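Wrist camera cable on a two-arm cell: what's your rule for slack and ties?

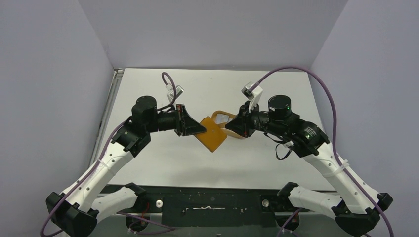 Left arm holding the orange piece over the tan container, right gripper close by.

hwogan
I'm writing the cable section of our house rules for bench cells and want to hear what others do. Both arms have a camera above the gripper with a purple cable running back along the forearm. My draft says:
One tie point on the forearm, none on the wrist.
A free loop above the wrist, big enough for full wrist rotation.
Nothing hanging lower than the gripper fingers.
Check by hand at low speed before the first run of a shift.
Is one tie enough?

juraj_s
One is fine at the speeds we run. I'd be more worried about the loops not matching. The left one is a tight curl and the right one is a big arch over the motor housing. Pick one and write it down. We put 100 mm of minimum bend radius in ours and people stopped arguing.

Wilma F
I disagree on one tie. If it lets go, the whole length is free to swing into the other arm, and those grippers are nearly touching. Two ties, one close to the elbow. Our sheet at Bevbridge also says wide straps only. The thin tie on the left forearm would get written up, the strap on the right would pass.

juraj_s
A tie near the elbow is where ours broke. It pinned the cable right where it needed to move. We lost 3 cables that way before we took it off.

Wilma F
Then it was on the wrong side of the joint. Put it on the forearm side and leave slack across the elbow.

zofie.skala
Does your draft cover the thin black wire? There's a loop of it under the right wrist, over the table. By your third rule you'd have to measure that one too.

hwogan
It doesn't, the draft only says "camera cable". I'll change it to "any cable or wire forward of the elbow". Thanks.

zofie.skala
Also add something for the part after the arm. There's purple cable lying along the bottom between the two bases. We clip ours down.

J. Urban
We inspect every 500 cycles and log it, on top of the shift check. The shift check alone missed a worn jacket on our Flavden cell in March. It was on the underside and you had to turn the cable to see it.

juraj_s
500 is a lot of stopping for a camera cable.

J. Urban
It takes a minute. We do it when we change parts.

hwogan
Going with two ties, wide straps, same loop on both arms, and the wording change. Leaving the interval open until I've talked to the people who run it. I'll post the new version under rule 23.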